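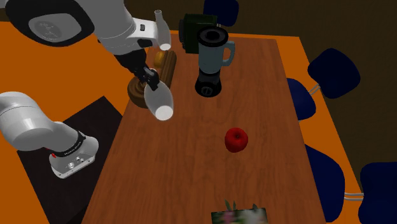 Quick one tonight, dinner's in the oven and I've got 2 other posts half written.

Reiko Tsuchiya emailed after the last post to ask if I still think kitchen robots are a decade off. Short answer, yes. Longer answer, well, depends which bit of the kitchen.

I spent most of February reading papers and watching clips, far too many. Janix put out a set of table clearing runs, all in simulation. 115 tries, 49 of them counted as good. Which sounds poor until you look at what was being asked. Pick up a thing with a narrow neck and a fat body, set it down upright somewhere else, don't knock the rest over. My nephew can't do that and he's nine.

Vases are horrible by the way. No handle, smooth sides, weight all down one end. Grab one by the rim and the bottom wants to swing. An apple is easy in comparison, any old grip will do. A blender somewhere in between — you'd want the handle, but then the jug might lift off the base and now you've got two things to worry about instead of one.

And that's in simulation, where nothing is sticky. Real tables have jam on them. Real tables have a school letter under the fruit and someones keys. Also if you drop a vase in a simulator you press reset. I'd be sweeping up.

Kerkska are going the other way, shop floor first. Same bin, same part, same shelf, all day long. Makes sense to me. Their arm at the Relley site does almost 400 picks a shift and the people I spoke to there like it well enough, though they still keep a person next to it for the awkward bits. Awkward bits being anything that arrives the wrong way up.

So where does that leave chores? Hoovering, done, sort of. Mowing, done if your lawn is boring. Clearing a table after tea, no. Not at a price I'd pay and not at a speed I could stand to wacth.

Oshima say they'll have a home trial going soon. I've put my name down. If they send me one it can start with the draining board, I'm not letting it near my gran's jug.

Right, oven timer. More on grippers next time, I have opinions about fingers v suction cups. Reiko, I'll answer your other question then too.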